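Centre hospitalier de Pesine
Commission d'évaluation des équipements de bloc opératoire
Procès-verbal de la séance du 14 décembre 2023

Présidence : Mme Aurora Quintela
Lieu : salle Henriques, bâtiment administratif
Étaient représentés : le service de chirurgie digestive, le service d'urologie, l'encadrement du bloc, la pharmacie à usage intérieur, le service biomédical, la direction des achats, la direction des systèmes d'information.
Excusé : le service de gynécologie, qui a transmis ses observations par écrit.

La séance est ouverte à 14 h 05. Le quorum est constaté.

1. Approbation du procès-verbal précédent

Le procès-verbal est approuvé après rectification, au point 4, de l'intitulé du lot relatif aux colonnes d'endoscopie.

2. Offre Esarora : module de suture assistée et prestation d'accompagnement

La présidente rappelle l'objet de la consultation. La société Kerkel propose, sous le nom d'Esarora, un ensemble comprenant un jeu de porte-aiguilles pour bras robotisés, un logiciel d'assistance à la suture, un abonnement d'assistance technique et un programme de formation des opérateurs. L'offre est examinée pour une mise à disposition de douze mois, sans engagement d'achat.

Le service biomédical présente le rapport de l'évaluation sur banc. Au total, 66 séances ont été réalisées par les opérateurs désignés, chacune d'une durée maximale de 60 minutes. Deux séances ont été interrompues à la suite d'un défaut de reconnaissance de l'instrument ; le fournisseur a remplacé l'adaptateur concerné et l'incident ne s'est pas reproduit. Le rapport est annexé au présent procès-verbal.

Le service de chirurgie digestive juge la prise en main satisfaisante pour les opérateurs déjà formés à la console. Il émet une réserve sur le réglage de la force de serrage, dont les paliers sont trop espacés pour les fils les plus fins. Le service d'urologie partage cette réserve et demande que le réglage soit accessible sans quitter l'écran principal.

L'encadrement du bloc signale que la notice de retraitement des instruments n'a été remise qu'en langue anglaise. La pharmacie subordonne son avis à la réception d'une version française complète, comprenant les paramètres de stérilisation et le nombre maximal d'utilisations par instrument.

La direction des systèmes d'information indique que les enregistrements vidéo sont exportés par fichiers de 2048 Mo au plus, ce qui impose un découpage des séances longues. Elle demande que le stockage soit assuré exclusivement sur les serveurs de l'établissement et que l'accès distant du fournisseur soit soumis à autorisation préalable, intervention par intervention.

3. Conditions financières

La direction des achats expose la proposition tarifaire. L'abonnement d'assistance est facturé quelque 1000 euros par mois, hors consommables. Les consommables font l'objet d'un bordereau séparé, dont plusieurs lignes restent à préciser, notamment les gaines stériles et les adaptateurs. La formation initiale est incluse ; les sessions de rappel ne le sont pas.

Il est demandé au fournisseur de produire un bordereau complet et de confirmer par écrit le délai d'échange d'un instrument défectueux.

4. Délibération

Après échange, la commission rend un avis favorable à la poursuite de l'évaluation, sous les réserves suivantes :
- remise de la notice de retraitement en français ;
- transmission du bordereau de prix complet ;
- engagement de Kerkel sur une révision des paliers de serrage ;
- validation du protocole d'accès distant par la direction des systèmes d'information.

Votes favorables : six. Abstention : une (pharmacie). Aucune opposition.

Le dossier sera de nouveau inscrit à l'ordre du jour en mars. Aucune utilisation clinique du module n'est autorisée dans l'intervalle.

5. Questions diverses

Le service d'urologie demande le report de la maintenance annuelle de la console principale. La demande est renvoyée au service biomédical.

La séance est levée à 15 h 50.

Annexe : évaluation sur banc du module Esarora 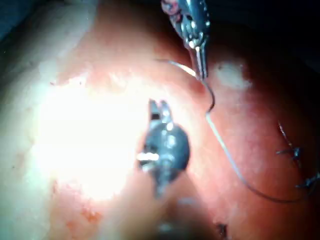 La tenue du fil par le porte-aiguille constitue le premier critère de la grille d'évaluation, suivie de la régularité des points et de l'absence d'interférence entre les instruments. Les évaluateurs relèvent sur ce dernier aspect l'importance du trajet du fil : le gris du brin serré dans les mors de l'instrument supérieur reste lisible sur le tissu rosé, et il passe à droite du second instrument, entre celui-ci et les points noués. Il est demandé que la grille définitive distingue la tenue du fil en traction de sa tenue au repos, et que les bouts laissés au-delà des nœuds fassent l'objet d'une cotation propre. Le service biomédical transmettra la grille modifiée aux services utilisateurs avant la prochaine séance.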